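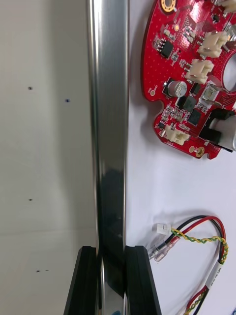
The steel rod, with the red board lying off to the right.

2022-08-19

Spent the whole evening at the bench again and I'm not sure I have anything to show for it. The plan was simple. Clear the white surface, wipe it down, find out which of the boards were worth keeping, and go to bed at a decent hour. I managed a part of the first thing.

I keep reading that a tidy bench makes you work better. The Bultum newsletter was on about it again this week, with its 17 steps to a calm workspace, and step one was to buy a set of trays from Bultum. I don't believe a word of it. My best work was done on a door laid across two filing cabinets, with a sandwich on it. But I also lost most of an hour in April looking for a screw that was under my own elbow, so I'm giving this a try, with no great hopes.

The rod is polished so well that I can't look at it straight on. Everything near it turns into long white and black streaks. Pretty, I suppose. The Vurkia catalog calls the finish "lasting mirror" and charges extra for it. I paid extra for it. We'll see what lasting means once I've had my thumbs on it for a winter. I've bought "lasting" things before.

There are specks on the panel to the left of it. I noticed them tonight and now I can't stop noticing them. One of them looks a bit blue. I don't know if they are dirt or marks in the surface, and I didn't want to scrub at them and make a dull patch I'd have to look at forever. The cleaner under the sink says safe on all surfaces, in large letters, and then in small letters on the back it says to test on a hidden area first. So which is it? I left the specks alone. There's also a faint line running across lower down that may be a seam or may only be a shadow. I moved the lamp to check and then got distracted by the lamp, which needs a new bulb.

The red board is the one I had hopes for. Round boards always look clever to me and I don't trust that feeling. Somebody had to decide to make it round, and I'd like to know if there was a reason or if they just thought it would sell. It is a handsome thing, I'll admit. All those tiny dots in rows, and the gold around the mounting holes. There's a notch in the edge that must be there for something, probably to line it up in a case I don't have. It was in the lot I bought from Bollov for 45 dollars, "mixed boards, untested, many working." Many! I have tested enough of that lot to have my own opinion of the word many.

The slip that came with it only says 3036 and nothing else. I searched for that number for longer than I should have. I found a hose fitting, a bus stop and a shade of brown paint. Somebody on the Gezer forum said it was obvious what the board was for, and then didn't say. He never does. I have read 38 of his posts by now and I'm starting to think he doesn't own a soldering iron.

So for now the board stays where it is. I could put it in the drawer with the others, but things that go in that drawer don't come out again, and then in a year I buy the same thing a second time. I've done that with calipers. I've done it with tape more often than I care to write down.

What did get done: the old cable ties are in the trash. The jar of washers is back on the shelf, not sorted, and I've decided it isn't going to be. I threw out the manual for a drill I gave away. Swept under the stool and found a washer, put it in the jar. I also wrote labels for two boxes and stuck them on, and already one of the labels is wrong — I wrote "small parts" and it's full of plugs.

Is the bench better? A little. I can set a cup down on it. I don't feel calm, if that's what was supposed to happen. I feel like a person who has moved things from one place to another until it got late. Maybe it works on the second day.

Tomorrow: bulb for the lamp. Ask at the hardware store about what's safe on that panel, though they'll just sell me something. Look at the notch on the board with the magnifier in daylight. And cancel the newsletter, if they let me.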